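Braswood Countertop Kettle: A Review After One Long Winter

I put off buying a new kettle for ages, mostly out of loyalty to the old one, which whistled like a train and had belonged to my mother-in-law. When the handle finally came loose I went looking, and my friend Margarida talked me into the Braswood. I've had it since before the holidays and now it's May, so I feel I can speak with some authority!

First, the good. It pours beautifully. The spout is narrow but not one of those skinny goosenecks that take all morning to fill a teapot, and I haven't scalded my knuckles once. It's quiet, too (my husband sleeps late and I get up at five, so this matters a great deal in our house). The lid comes all the way off, so I can get my whole hand in to wipe it out, and with our hard water I do that more than I'd like.

Now for the grumbles. The cord is short, and I had to move the toaster to make room. The smallest amount it will boil is 300 milliliters, a bit more than I want for a single cup late in the evening. And the little light on the base is a fierce blue that I've covered with a piece of tape.
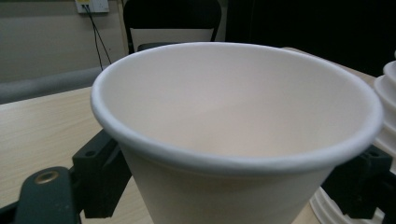

Pouring is where I think it earns its price, and I've tried it on everything from my good china to the travel mug. A big white paper cup with a wide mouth and a rolled rim is easy, of course, and I keep a stack for when my sister's crew comes through on their way to the lake. The real test is my narrow thermos, and the Braswood manages it without a dribble down the side if you go slowly.

I'd buy it again, though I'd measure the distance to the outlet first. Margarida has the larger one and says hers takes noticeably longer to boil, so if there are only one or two of you, I'd stick with the small.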